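Cliltero Share Table, Jonville: Frequently Asked Questions

Last fiddled with in June. If your question isn't here, ask at the desk, we'll add it when we get a minute. 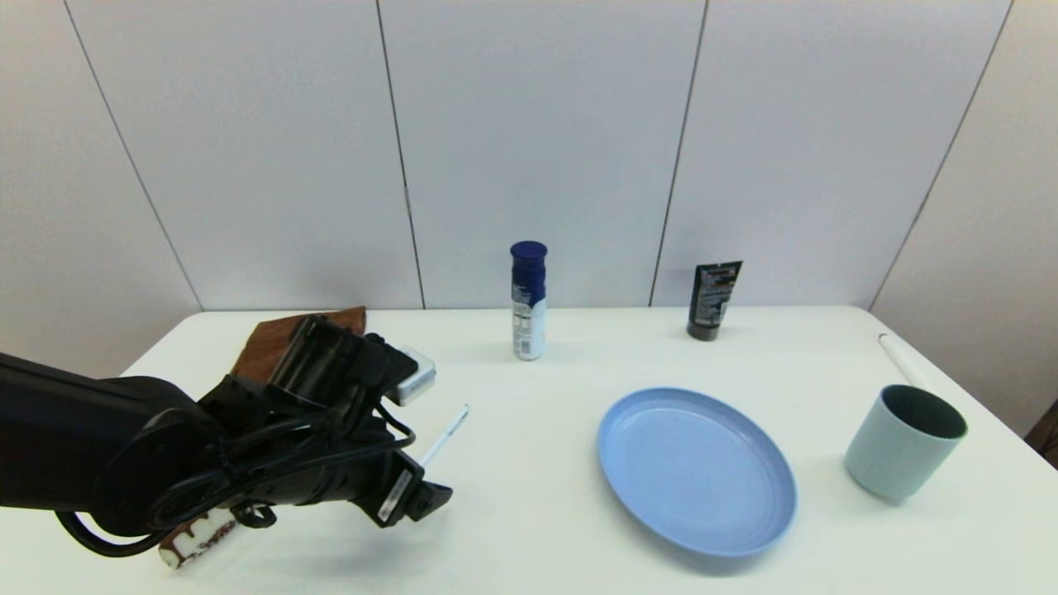

What is the share table?

A table. You bring household bits you don't need any more, somebody else takes them home. No money, no points, no swapping one for one. Runs out of the side room at the Andale Street hall.

Do I have to bring something to take something?

No. Take first, bring later, or never bring. Plenty of people only drop off and plenty only pick up, it evens out.

When's it open?

Doors 9 am. Drop-offs until 11. Picking up from 11 till 2 pm. Please don't come through the side door at half eight, we're still setting up and the floor's usually covered in tubs.

Why can't I pick things up before 11?

Because we got sick of the early rush. Stuff gets checked and set out first, then everyone goes in together.

What can I bring?

Small household things in working, clean condition. Kitchen bits, mugs, storage containers, stationery, desk things, unopened toiletries, torches, hooks, picture frames, sewing gear, small tools with no blade. If you'd be happy to hand it to a neighbour, it's fine.

What can't I bring?

Knives or anything sharp
Medicines, vitamins, used makeup
Opened bottles or tubes of anything
Car seats, helmets, baby monitors
Mattresses, doonas, pillows
Gas bottles, lighters, paint, pool chemicals
Anything bigger than a washing basket

Food is a no as well, even tins. There's a pantry shelf in the foyer for that, seperate thing, different people run it.

What about electrical?

Only if it runs on batteries or USB. Nothing with a mains plug, we can't tag and test. Take the batteries out please and pop them in a bag, not in the bin under the table.

Does it need to be in a box or packaging?

No, though if you've still got the lid or the instructions bring them. Sets go in a zip bag together. Masking tape over the top of anything that might leak, even if it's sealed.

How many things can I bring?

One shopping bag per household per session. We know that's annoying if you're moving house. Email first and we can sometimes take more in a quiet week.

How many can I take?

Five on your first go round. After 1 pm, whatever you can carry.

Why is everything so spread out? You could fit heaps more on.

We could, and we used to. Piled up, things got knocked off and broken, and people dug through and missed what was at the bottom. Now each item gets a bit of room round it so you can see it and pick it up without shifting three others. When something goes, we put another thing out in the gap. Tall stuff stands up, pens and other rolly things lie flat. Please don't straighten it into rows, we know it's tempting.

Can you hold something for me?

No holds, sorry. Not for friends, not for helpers either.

I dropped something off and want it back.

If it's still there, it's yours. If it's gone it's gone. Check pockets, tins and pencil cases before you hand them over, we've had keys turn up, and once a wedding ring (returned, phew).

Can resellers come?

We can't stop you but we'd rather you didn't. Same five item limit as everybody.

Are the items checked?

Quick look and a wipe, that's it. We don't test batteries or count jigsaw pieces. You take it as is.

What happens to leftovers?

Goes back in the tubs for the next session. Three sessions with no takers and it goes to Lemma, the op shop on the corner, or to recycling if they don't want it.

How much has gone through so far?

We keep a tally on the clipboard. 3,069 items out the door at last count. The aim when we started was 1,000 so we're pretty chuffed.

Is there parking?

Out the back, 40 spots, shared with the netball. Fills up early. Bikes can go on the rail by the ramp.

Is it accessible?

Ramp at the side, no steps inside, you can get all the way round the table with a pram or wheelchair. Accesible toilet is through the foyer, ask for the key.

Can kids come?

Yes! They get their own five items. Hold hands near the glassware.

Can I help out?

Please. Set-up is 8 till 9, pack-up is 2 till half past. Pack-up is where we're short. Wear shoes that cover your toes.

Can I leave stuff outside the door when you're closed?

No. It gets rained on and we end up paying for the tip run.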